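About Prosholm

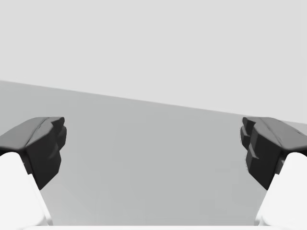 Page last changed: May, 4:15 p.m.

Prosholm builds and tests small mechanisms for spacecraft. Most of what we make holds something shut during launch and lets go of it later: release pins, hinge locks, door latches and the short booms that carry antennas and magnetometers away from the body of a satellite. We sell to satellite builders, university teams and a few larger contractors who need a part in low numbers.

The company was started by Jhair Cuervo and Melur Majimbun, who had worked together on a student satellite whose antenna never opened. They spent the following winter taking apart the flight spare to find out why. The fault was in a hinge that had been bought from a catalog and never tested cold. The replacement hinge they drew up that winter became our first product, and we still make a version of it under the name Haltside.

Jhair runs engineering. Melur runs the test floor and signs every test report that leaves the building. We have 18 people on staff. Four of them are machinists, and the rest are split between design, test, quality and the front office.

What we make

Haltside is our line of hinges and hinge locks for deployable panels. It comes in three widths. All three use the same spring and the same lock tooth, so a customer who has qualified one size has less work to do on the next.

Effiong is our release pin. It is reset by hand with a single tool, and a team can fire it on the bench as many times as their test plan calls for without sending it back to us. Lead time is 14 weeks from a signed drawing. Orders that need a changed flange or connector take longer, and we will give you a date when we quote.

Hullano is our boom. It is the newest of the three and we are still adding to its test record. If you are looking at Hullano for a mission, ask for the current data sheet before you start your layout, as the mounting holes moved in the last revision.

We also take on custom work. Usually this is a latch or a small door that doesn't fit one of the standard lines. We don't make motors, wheels or thrusters, and we don't make anything that goes inside a crewed cabin.

Testing

Every flight unit is vibrated, put through hot and cold cycles under vacuum, and operated at both temperature ends before it ships. We do this in our own building. The main vacuum chamber was bought used from a university physics department and rebuilt here over one summer, with new seals, a new cold plate and a control system written by our test group. It will take parts up to 14 inches across. Anything larger goes to an outside lab, with one of our people there for the full run.

To date we have delivered 316 flight units. Each has a serial number, and we keep the complete record for it, including the machining notes, the inspection sheets and the raw test files. Customers can request the record for any unit they have bought, at no charge, for as long as we are in business.

If a unit does not pass, we write up what happened and send the write-up to the customer along with the schedule for the replacement. We started doing this with our second order and have kept it up.

Working with us

First contact is normally a phone call or an email with a rough sketch and a launch date. An engineer will answer, usually the same one who will carry your job through to delivery. We ask for mass limits, temperature range, expected vibration levels and the number of times the part has to operate on the ground. If you don't have all of that yet, send what you have.

University teams get the same parts and the same testing as everyone else. We set aside a few chamber slots each year for student hardware that isn't ours. Requests for those slots are due by the end of May. Please include a list of materials, since there are some adhesives and cable jackets we won't put in the chamber.

Visitors are welcome by appointment. The test floor is closed to visitors while customer hardware is under vacuum, so check with the front office before you book travel. Office hours are 8 a.m. to 5 p.m. Deliveries go to the side entrance and should arrive before 3 p.m.

Jobs

Open positions are listed on the Careers page. We take two summer interns, one in design and one in test. Both positions are paid.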